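Spring plants of the Norken wood: student project report

Aim
We wanted to find out which woodland plants flower before the trees come into leaf, and whether they grow better near the path or further in. The site was the north bank of Norken wood.

Method
We marked out a line of 300 metres from the lower gate and put down a square frame at set points along it. At each point we wrote down the plants present and how much of the ground they covered. The first visit was in March and the last on Tue 10 May. We used the Pluria key for naming plants. Sedges were left out because we could not tell them apart.

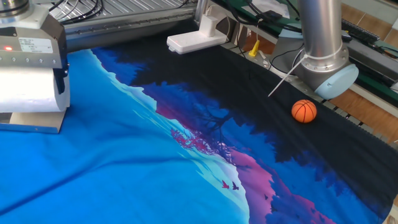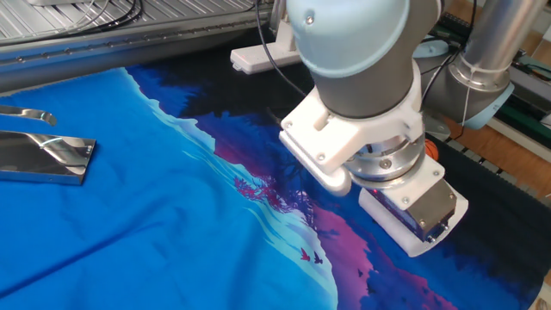
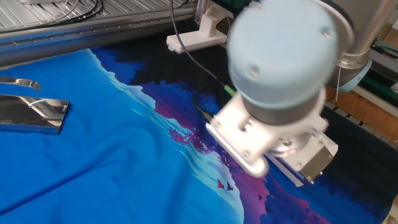 The printed cloth on the work table.

Results
Wood anemone was the most common plant in March and covered up to 70 per cent of the frame at the wetter points. Lesser celandine came next, mostly within 45 metres of the gate. By May both had died back and wild garlic had taken over the lower part of the bank. We found 7 species in flower on the last visit. Dog's mercury grew at nearly every point but was thin beside the path, where the soil was hard.

Problems
Two of our marker canes went missing in April, so those points were measured again from the gate and may be slightly out. Next year's group should use pegs and start in February.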